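The Last Dry Goods Counter in Skilter

The store opens at seven, and by ten past there is usually a line at the bean counter.

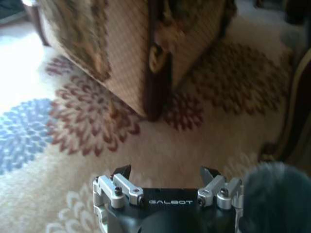 Skilter has 394 households and one place to buy food. The nearest supermarket is in Grulevov, 28 miles down the valley road, and in winter the road closes often enough that people plan around it. They keep flour, lentils, rice and canned milk in the pantry. Most of it comes from Munasinghe Dry Goods, which still sells by the pound from bins.

Buying this way takes longer. A customer says how much she wants, the clerk scoops and weighs, and the bag gets folded and marked in pencil. Split peas went up in September, and the new price was written on a card over the old one. Regulars noticed before they reached the counter.

The store carries 22 kinds of dried beans and peas. Pinto sells best. A small brown bean called the Kevo is grown on two farms above the town and hardly anywhere else. It needs a long soak and holds its shape in soup, and older residents cook it with onion and a ham bone. The farms sell out most years by spring.

Keeping a shop like this going is mostly a matter of freight. A half-empty truck costs nearly as much as a full one, so orders are placed once a month and anything forgotten waits. Yeast is what gets forgotten most - yeast and lamp oil. Customers who run short borrow from a neighbor and pay it back by the cup.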